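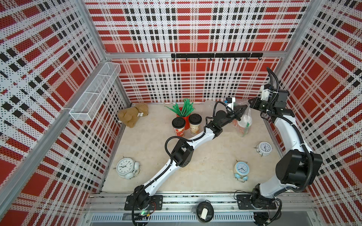

Inus: textos de etiquetas y fichas de venta de juguetes de peluche de segunda mano

Léame, versión 2

Qué contiene

1.000 fichas de venta en español, copiadas a mano de tablones de barrio, mercadillos y páginas de compraventa entre particulares. Cada ficha tiene el texto del anuncio, el estado declarado por quien vende, el precio pedido y una columna de notas. No se incluyen nombres, teléfonos ni direcciones. Los anuncios en otras lenguas se quedaron fuera, y también los de lotes cerrados del tipo «bolsa entera, no se separa».

De dónde sale

La recopilación la empezó Rosimeire Xavier para un trabajo sobre el vocabulario del desgaste: qué entiende la gente por «como nuevo», «con vida» o «querido». La primera versión se llamaba Risden y tenía una columna de «estado real» que hemos retirado. Quien la rellenó no había tenido los peluches en la mano, así que lo de «real» era mucho decir.

Campos

id: número de ficha. Hay huecos y no se van a renumerar.
texto: el anuncio tal cual, con sus faltas.
estado_declarado: lo que dice el vendedor, sin normalizar.
precio: en euros. Vacío si ponía «a convenir» o «haz oferta».
notas: comentarios de quien transcribió. Léanse con cautela, varían mucho de una persona a otra.

Problemas conocidos

En 212 fichas el estado declarado se contradice con el propio texto («impecable, le falta un ojo»). No se han corregido. Quien quiera entrenar un clasificador de estado con esto debería preguntarse primero qué está clasificando, si el juguete o el optimismo del dueño.

Los precios son precios pedidos. No sabemos por cuánto se vendió nada, ni si se vendió. He visto la versión anterior citada como prueba de que los peluches antiguos se revalorizan y no sirve para eso.

La palabra «vintage» aparece en anuncios de juguetes de cualquier edad. No la usen como fecha.

La transcripción de los tablones se hizo en septiembre, fuera de campaña navideña. Es probable que en diciembre el vocabulario cambie, pero no lo hemos medido y desconfiamos de quien lo dé por hecho.

Sobre las comparaciones con Obura

Nos han preguntado si Inus puede unirse con el glosario Obura. Técnicamente sí, los dos son texto plano separado por tabuladores. Otra cosa es que convenga: Obura parte de catálogos de tienda, donde «suave» es una palabra de márketing, y aquí suele significar que se ha lavado muchas veces. La unión automática que hace el script Drurnix trata ambas como la misma entrada. No la recomendamos.

Uso

Libre para investigación y docencia, citando la versión. Para uso comercial, escriban antes. Los errores de transcripción se pueden comunicar indicando el id y el campo. Las propuestas de «limpiar» la ortografía se cierran sin respuesta.

Pendiente

Revisar los duplicados entre mercadillos y páginas web.
Decidir qué se hace con «achuchable».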